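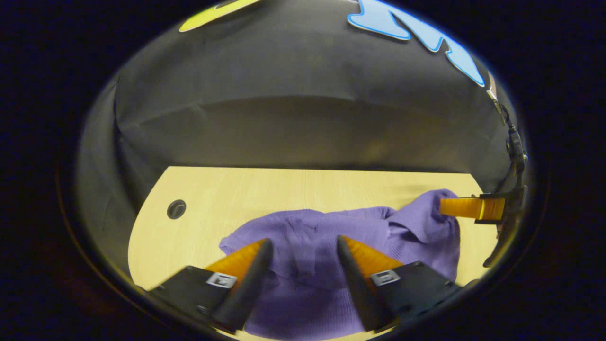

4.2 Folding knit garments

Lay the garment on a clear, flat tabletop before folding. A bunched ribbed knit, such as the purple one on the light wood top, must be opened out fully; creases left under the first fold will carry through to the finished stack. Keep fabric away from the cable grommet.

1. Spread the garment face down and smooth it from the center outward.
2. Fold each side in to the width of the Prullavis folding card.
3. Fold up from the hem in 3 equal turns.
4. Place in the Lastance bin, last fold facing front.

Note: Rib knits spring back. Leave the folded piece flat for 15 minutes before stacking.

Caution: Do not pull on the ribbing to remove creases -- lift the fabric and lay it down again.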